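Subject: Re: [Flukgate Community Kitchen] Rice for the May supper

Hello everyone, and thanks for all the kind notes after last Sunday!
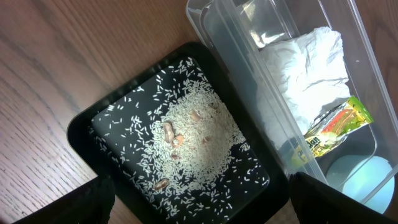 How much dry rice should we cook per person? Allow 75 grams a head if it's going beside a curry, and a bit less for the children's table.

On Sunday, the Bollum Street group wrote:

> Hi all, we've been asked to do rice for the May supper and we're a bit nervous. Last year ours went to glue. Do you rinse it? And is the big Hegde cooker at the hall any good, or should we bring pots from home?
> Cheers from all of us at Bollum Street

Dear Bollum Street, please don't be nervous, we've all made glue at one time or another (my first year it came out in the shape of the pot, and people were very polite about it). I do rinse, in 2 or 3 changes of cold water, and then let it sit in the colander while I get the onions going. For basmati I like a half hour's soak as well, if there's room on the bench.

The Hegde is a lovely old thing but slow, so switch it on by 5 if you want to serve at half past six. Leave the lid alone! There's a dent on one side and it never seats properly the second time. I'd still bring one good heavy pot from home for the plain rice, as some of the little ones won't touch anything with cumin in it.

I have a sack of Flinum long grain in the pantry you're welcome to, and my neighbour has offered her big colander. The receipt from last year says $618 for the whole supper, so there should be a little left over for lemons and yogurt.

Does anyone still have the long-handled paddle? It used to hang beside the fridge.

Warmly,
Your Flukgate supper coordinator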